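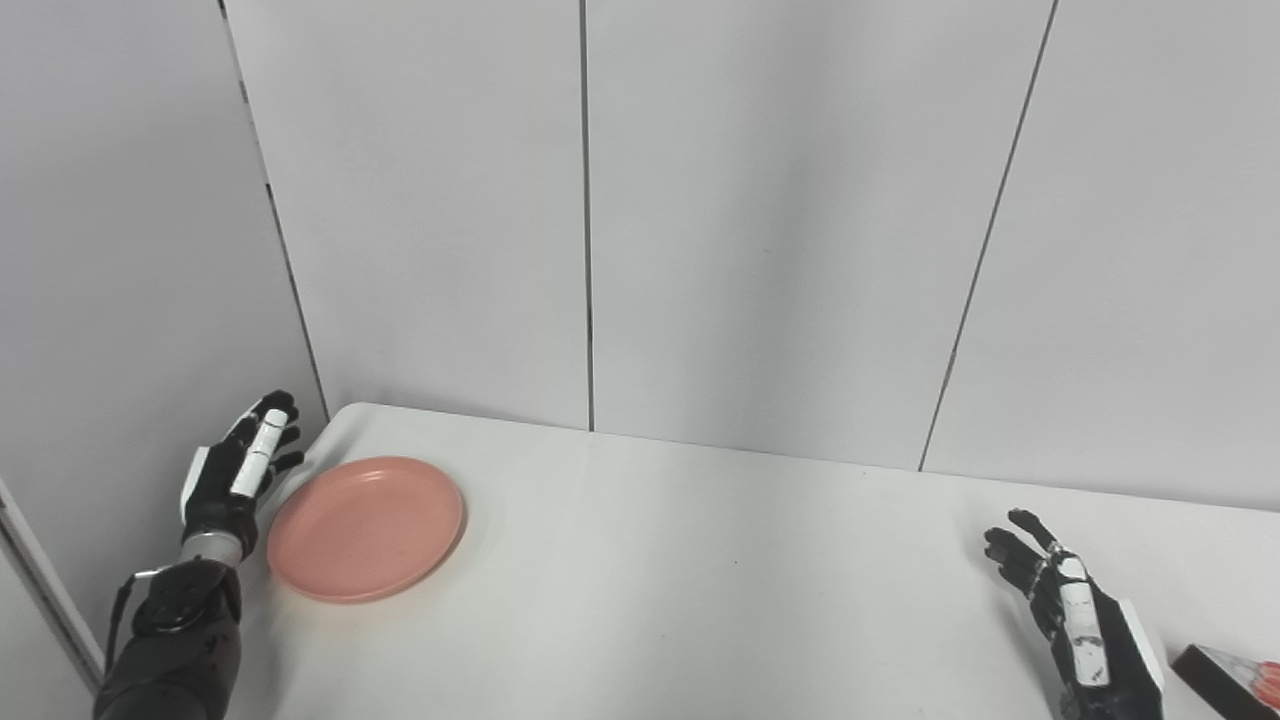
白い天板の上で使う皿は、何色を選べばよいか。
縁の位置がひと目で分かる程度に天板と差があり、盛る料理の色を変えて見せない色を選ぶ。当室では当面、サーモンピンクを第一候補として扱う。

ホーム｜作業記録｜備品｜様式｜連絡先

2014年7月17日
記録:ライサ・カマルゴ(Bovgate 生活用具室)

作業記録 食卓用丸皿の色および置き方の検討

一 本日の範囲

Plirnska食堂の備品更新に伴う丸皿の検討を継続した。前回の記録では白、淡い灰、サーモンピンクの三色を並べて比較し、白を候補から外したところで終わっている。本日はサーモンピンクの皿を中心に、白い天板の上での見え方、置く位置、縁の持ちやすさ、洗浄後の扱いおよび重ね方を確認した。灰については見本の一部が返却済みであるため、比較は手元に残した分に限る。

皿の見本はPanganibanから借用したものである。納入された数は48枚で、うちサーモンピンクが最も多い。借用票は備品棚の上段の綴りに入れてある。返却時に必要となるため、綴りから外さないこと。

二 皿の寸法と様子

計測はアベーセーカラが担当し、記録者が読み上げを控えた。直径は16センチメートル、縁の立ち上がりは7ミリメートルである。見本のなかから無作為に抜いた皿で測り、メーカーの仕様書と差がないことを確かめた。仕様書には重さの欄もあるが、版の古いものが綴じられていたため、今回は参照していない。新しい版を請求済みである。

形は浅い円形で、縁がわずかに立つ。縁の上側は光を受けて明るく見え、内側の面はつやがなく、縁より一段暗く沈んで見える。この明暗の差は、皿の輪郭を取るうえで都合がよい。前回の白い皿は内側にもつやがあり、天井の照明が映り込んで、縁と底の境目が読み取りにくかった。

なお、前回の記録で「内側は縁と同色」と書いた箇所は、色見本帳との照合としては誤りではないが、実際に卓上に置いたときの印象とは合わない。色の名称は同じでも、面の仕上げによって見え方が変わる。以後、様式の「色」の欄には名称のみを書き、「見え方」の欄を別に設けて記入することとする。様式の改訂はカマルゴが行う。

三 白い天板との組み合わせ

Plirnska食堂の卓は天板が白である。食堂側からは、天板は当面取り替えず、皿のほうで調整したいとの意向が示されている。したがって、検討の前提は白い天板である。

白い天板の長所は、こぼれたものが見つけやすく、拭き残しも分かる点にある。短所は、白い皿や淡い色の器を置いたときに輪郭が弱くなる点である。食堂の利用者には視力の低下した方が含まれており、皿の縁が分からないために匙が皿の外に出ることがあるとの報告を受けている。報告の原文は食堂側の保管となるため、当室では要旨のみを控えた。

サーモンピンクの皿は、この点で十分な差が出る。天板の反対側に立って見ても、皿の位置に迷うことはない。皿の右下にできる薄い影も、輪郭を補う働きをしている。影の濃さは照明の向きによって変わるので、影を当てにした配置は避ける。輪郭は皿そのものの色で取れなければならない。

淡い灰の皿は、窓側の卓では問題がないが、壁側の卓に移すと天板の陰と紛れる。色見本の段階では最も落ち着いて見えた色であり、食堂側の担当者にも好評であったため、判断には時間をかけたい。現時点では第二候補とし、候補から外すことはしない。

濃い色(紺、えんじ等)を求める声もあった。輪郭の点では最も有利であるが、食堂からは、洗浄後の水滴の跡が目立つこと、および白い粥を盛ったときに対比が強すぎて落ち着かないことの二点を理由に、避けたいとの回答を得ている。当室でも追試はしない。

四 盛り付けたときの色

実際の料理は持ち込めないため、色紙を丸く切って皿の中央に置き、代用とした。白、黄、緑、茶、橙を用いた。色紙は事務室の在庫を使用し、使用分は備品台帳に記入した。

白は明瞭である。飯、豆腐、白身魚を想定してよい。緑も同様で、むしろ灰の皿より鮮やかに見える。黄は、卵料理を想定した明るい黄であれば差が出るが、淡いものは皿の色に引かれてややくすむ。茶は可。問題は橙で、人参や南瓜に近い色を置くと、皿の内側の暗さに紛れて境目が弱い。鮭の切り身については、色の名称から当然予想されるとおり、皿と近くなる。

この点について、アベーセーカラから、鮭の日だけ灰の皿を用いる案が出された。運用としては可能であるが、献立表と皿の色を対応させる手間が厨房側に生じる。食堂に照会し、回答を待って判断する。照会文の下書きは本記録の末尾に控えた。

色紙による代用には限界がある。汁気や照りは再現できず、皿の内側がぬれたときの色の変化も見ていない。水を含ませた布を置く方法を次回試す予定である。布はFeltikの見本布を充てる。ただし同社の見本布は本来、卓の脚の裏に当てる敷物の検討用として預かっているものであり、切る前に必ず先方へ連絡すること。

五 置く位置

皿を天板のどこに置くかについて、食堂側の現行の手順書には「利用者の前」とのみ記されている。配膳する者によって位置が異なり、とりわけ卓の角に近い席では、皿が天板の縁に寄りすぎる例があるという。

本日は、皿を天板の奥の左寄り、角に近い位置に置いた場合についても確かめた。右側に広く白い面が残るため、汁椀や湯のみを後から置く余地は十分にある。一方で、右側に座る利用者からは遠く、手を伸ばす姿勢になる。角に寄せる置き方は、配膳の途中で一時的に仮置きする場合に限って用い、食事中の位置としては採用しない。

食事中の位置は、利用者の正面、天板の手前の縁から手のひら一つ分を空けたところとする。寸法で示すことも検討したが、配膳の場で物差しを当てる者はいないため、手のひらで示すほうが実際に守られやすい。手の大きさによる差は許容する。

匙と箸の置き場所は本件の範囲外であるが、皿の位置を決めると自動的に左右の余白が決まる。食堂の手順書を改める際には、匙、箸、汁椀の位置も併せて図示することが望ましい。図は当室で作成できる。

六 持ち上げ方および縁の扱い

皿を天板から取り上げるときの持ちやすさを確認した。縁がわずかに立っているため、指先を縁の外側に添えれば滑らずに持ち上がる。ただし縁の立ち上がりが浅いので、上からつまむ持ち方では親指が皿の内側に入りやすい。配膳では避けるべき持ち方である。

手順書に加える文案を次のとおりとする。

「皿は両手で持つ。片手で持つときは、四本の指を皿の底に添え、親指は縁の上に軽く置き、内側に入れない。」

この文案について、アベーセーカラは「軽く」の語を削る意見である。軽く置いたつもりで落とす者が出ることを懸念している。記録者は、強く押さえると浅い皿は反対側が浮くため、「軽く」を残したい。結論は出ていない。次回、厨房の経験者に双方の文を読んでもらい、実際に持ってもらったうえで決める。

天板に下ろすときは、手前の縁から先に着け、続いて奥を下ろす。全面を一度に下ろすと音が立つ。食堂は天井が低く、皿の音が響くとの苦情が以前からあり、この点は手順書に必ず入れる。

七 洗浄および乾燥

洗浄は当室の流しで手洗いとした。食堂では洗浄機を用いるため、条件は同じでない。本日の確認は、手洗いで汚れの落ち方に偏りがないかを見る範囲にとどまる。

醤油、油、トマトの煮汁を綿棒で内側に塗り、時間を置いてから中性洗剤で洗った。醤油と油は残らない。トマトの煮汁は、つやのない内側の面にごく薄く色が残ったように見えたが、皿の色が近いため判定がつかない。白い紙を横に添えて見比べても、記録者とアベーセーカラで意見が分かれた。同じ試料を灰の皿で行えば判定できるはずであり、次回に回す。

つやのない面は汚れが付きやすいとの先入観があるが、本日の範囲では、縁と内側とで洗う手間に差は感じなかった。もっとも、毎日三度の食事に使い続けた場合のことは何も分からない。Panganibanには、長く使われた見本があれば借りたい旨を伝える。

水切りかごに立てて乾かす際は、皿の間隔を一つおきにする。詰めて立てると、縁と縁が触れた箇所に水が残る。拭き上げには、毛羽の出る布を使わない。白い毛羽はこの色の皿では目立つ。

八 重ね方と収納

見本は保管室118の棚に収めている。扉から見て左の中段である。同じ段に他の案件の小鉢が置かれていたため、所管の係に断ったうえで下段に移した。小鉢を探している方は下段を見ていただきたい。

皿は浅いため重ねやすいが、高く積むと横にずれる。棚から取り出すとき、上から数枚をまとめてつかむと、下の皿が引かれて動く。積む高さの上限は、棚板の間隔の半分までとする。棚の側面に養生テープで印を付けた。

重ねる際に間紙を挟むかどうかは、運搬時と保管時で分けて考える。運搬時は必ず挟む。保管時は挟まなくてよいが、縁の上側に擦れが出ていないかを月に一度見る。本日、縁に細い筋のある皿が見つかった。借用時からのものか、当室で生じたものかは判断できない。借用票の備考欄が空欄であったためである。受け入れ時の検品を省いたことは当室の不備であり、今後は受け入れ当日に縁を一枚ずつ確認し、備考欄に必ず記入する。

九 作業場所の片付けについて

作業後の卓上に、色紙の切れ端と綿棒が残っていたことが先月の記録にある。本日は作業の終わりに次の順で片付けた。色紙を封筒に戻す。綿棒を捨てる。皿を洗い、立てて乾かす。天板を水拭きし、続いて乾いた布で拭く。最後に借用票の枚数と棚の枚数を照合する。

天板の水拭きは奥から手前へ行う。白い天板は拭き筋が見えやすく、乾拭きを省くと、次に使う者が汚れと見誤る。洗剤は薄めて用い、原液を直接かけないこと。奥の角は拭き残しが多いので、布を折り返して角に当てる。

備品の箱や道具を天板に置いたまま作業を始める場合は、皿と触れない位置に寄せておく。硬い箱の角が皿の縁に当たると欠けの原因になる。

十 食堂への照会文(下書き)

「平素よりお世話になっております。丸皿の更新につきまして、サーモンピンクを第一候補として検討を進めております。白い天板との差は十分ですが、鮭、人参、南瓜など、色の近い料理では境目がやや弱くなります。つきましては、次の点についてご意見をお聞かせください。色の近い料理の日に限り、別の色の皿をお使いいただくことは可能でしょうか。また、その場合、皿を入れ替える作業は配膳前と前日のいずれがご都合に合いますでしょうか。併せて、現在お使いの洗浄機の取扱説明書を拝借できましたら幸いです。」

送付前に室長の確認を受ける。宛名は食堂の栄養係とする。前回、総務宛てに送ったところ、回答までに日数を要した。

十一 持ち越し事項

灰の皿によるトマトの煮汁の再試験。担当アベーセーカラ。
ぬれた状態での色の確認。布の使用についてFeltikへ連絡。担当カマルゴ。
持ち方の文案の決定。厨房経験者の都合を確認すること。
様式の改訂。「見え方」の欄を追加。
縁に筋のある皿について、Panganibanへ申し出ること。写しを借用票に添付する。
壁側の卓における灰の皿の見え方は、照明の更新後に改めて見る。照明の工期は7月中に通知される見込みであるが、まだ届いていない。

記録の写しは食堂の担当者にも渡す。ただし第四項の色紙の件は、代用であることを口頭でも説明したうえで渡すこと。数値のように受け取られると困る。

コメント

配膳係OB
親指が内側に入る件は、浅い皿ではどこでも起こります。私どもの職場では、新しく入った方にまず空の皿で廊下を往復していただいておりました。文章より早く身に付きます。「軽く」は残してよいと思います。

イレーシャ・アベーセーカラ
第六項について補足します。私の意見は「軽く」を削ることであり、代わりの語を入れることではありません。「親指は縁の上に置き、内側に入れない」で足りると考えます。厨房の方に読んでいただく際は、両案とも同じ大きさの字で印刷してください。

小鉢の係
下段に移していただいた小鉢、確認いたしました。中段には戻さず、そのままで結構です。棚の札だけ付け替えておきます。

栄養係
照会文の件、下書きの段階で拝見しました。鮭の日の皿の入れ替えは、前日では乾燥棚が埋まっているため難しく、行うとすれば配膳前になります。南瓜は煮物の小鉢で出しておりますので、丸皿の検討からは外していただいて差し支えありません。人参は付け合わせで丸皿に載ります。

ライサ・カマルゴ
ご回答ありがとうございます。南瓜を外し、人参は付け合わせの大きさに切った色紙で見直します。洗浄機の説明書は、来週受け取りに伺います。

通りすがり
自宅も白い食卓で、母が白い皿の縁を見失うことがあります。灰の皿が壁側で見えにくいという箇所が参考になりました。縁にだけ色の線が入った皿は検討されましたか。

ライサ・カマルゴ
縁に線のある皿は前々回に一度見ております。線が細いものは離れると消え、太いものは食堂側の好みに合わず、見送りました。該当の記録は綴りの前のほうにあります。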